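Ticket 347: right arm drops out of position during block stacking
Project: Multhorpe Secondary robotics club, two-arm stacking bench
Opened by: Mirsad Georgiou
Opened: June 2, 2018
Priority: normal
Status: open, waiting on part

Problem
The right arm loses its calibrated zero partway through the stacking routine. The gripper then closes to one side of the block or comes down too low. The left arm runs the same routine without errors. The fault was first logged by the Year 9 group at step 7 of the Janevski script.

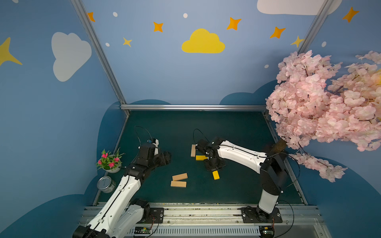 Fig. 1. Bench with both grippers over the table, beige and yellow blocks out.

Checked so far
Power supply under load: normal on both arms.
Base plate bolts, right arm: all tight.
Firmware: same build on both controller boards. Reflashed the right one anyway, no change.
Swapped the signal cables between arms. The fault stayed with the right arm, so the cable is ruled out.
Re-ran zero calibration on the right shoulder. Good for a few cycles, then it drifted again.

The encoder log shows the shoulder count jumping by 777 in a single read. The elbow and wrist counts are steady. The jump comes up most often when the forearm is stretched towards the centre of the table with a block in the gripper, and less often on an empty move.

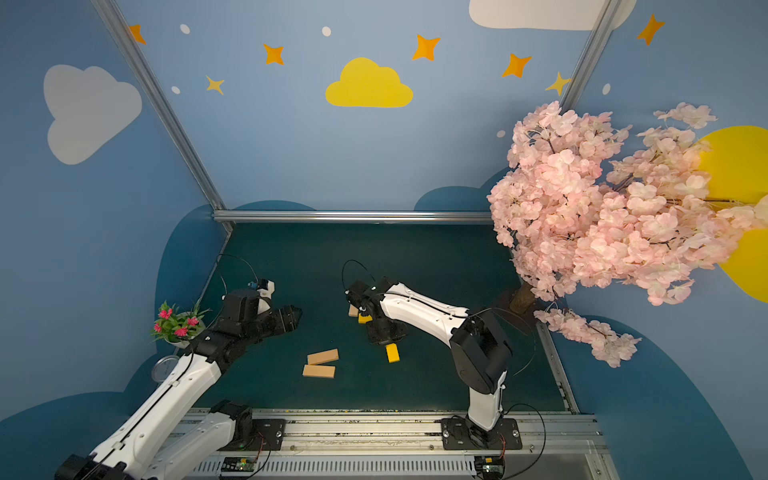
Fig. 2. Right gripper holding a yellow block, arm reaching to centre.

Wrist view
Opened the wrist camera feed to see if the gripper itself was out of line. Colour and focus are fine for block detection. The table has a lot of fine scratches and the middle is paler under the lights, but the detector isn't picking those up as blocks. I don't think vision is part of this fault.

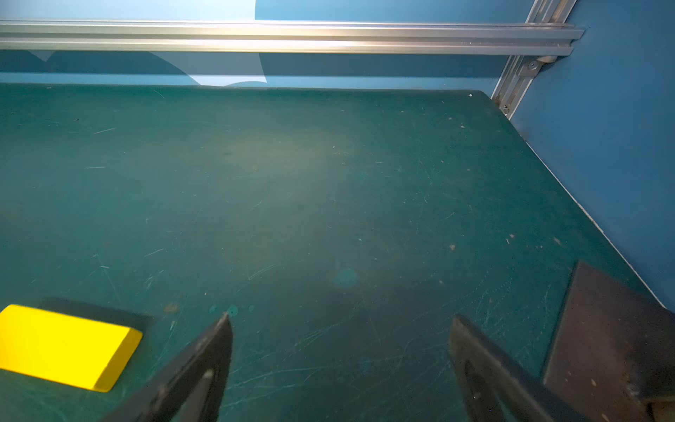
Next I ran the Werkent diagnostic with the arm parked. It logged 3,492 reads with no jumps, so the encoder only misbehaves when the joint is loaded. My guess is a loose magnet or a worn coupling in the shoulder.

Action
Replacement shoulder encoder ordered from Prultel.
Students can keep programming on the left arm. Right arm at half speed only, no stacking above two blocks.
Please don't change the zero offsets in the config file. If the arm drifts, stop the script, save the log under this ticket number and re-home.

Will update when the part is fitted. M.G.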